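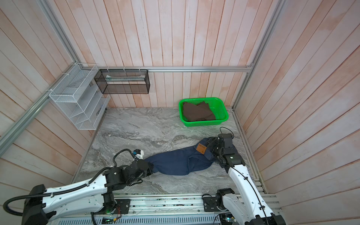
Looking after a two-arm folding cell: what's worth doing and what isn't

Print this page | E-mail this to a friend

I don't believe most of what gets written about maintaining small robot arms, and the seller's leaflets are the worst of it. Ours does laundry, mostly jeans and shirts, in the workshop at Willuven. It folds slower than I do. What follows is what keeps it going, with the nonsense left out.

Cables first. Nine times out of ten, when an arm "loses its mind," it's a cable. The loops at the shoulder and wrist need slack. Don't pull them tight because it looks neater. Move each joint by hand to the end of its travel, power off, and watch the loop. If it goes straight, it's too short. Use a loose tie and leave the last few inches before a plug free.

Gripper pads. Denim is hard on them. Wipe with a damp cloth, then a dry one. Meenakshi Bhatia swears by a special rubber cleaner from Stendora and I've tried it side by side with dish soap. Couldn't tell them apart. When the pads go shiny, swap both sides of the gripper together.

Lint gets everywhere. Vacuum the floor and the slots in the base with a soft brush, and keep the nozzle well away from any bare circuit board. Compressed air just blows the fluff into the joints – I don't care what the video says.

Wrist cameras. A lens cloth, nothing wet. Check the mounting screws while you're there. If the arm starts grabbing an inch to the side of the hem, look at the bracket before you spend an afternoon recalibrating.

Bolts on the rails. The manual says to check them every 500 hours. Uwe Frerichs does it every 30 and finds one loose now and then, so I've come round to his side. Put a paint-pen line across each bolt head and onto the rail, then you only have to look.

Grease. Leave sealed joints alone! Rieger will sell you a 76-dollar kit anyway. Ours have run over 2000 hours without it. That proves very little, I admit.

Baskets and shelves on the walls are handy, and cable ties hold them well enough. Tug each one when you vacuum. Run the arms slowly through their widest reach after you hang anything new.

I still have my doubts about the "self-check" button. It passed the day the left wrist plug was half out.

14 comments | Shared 9 times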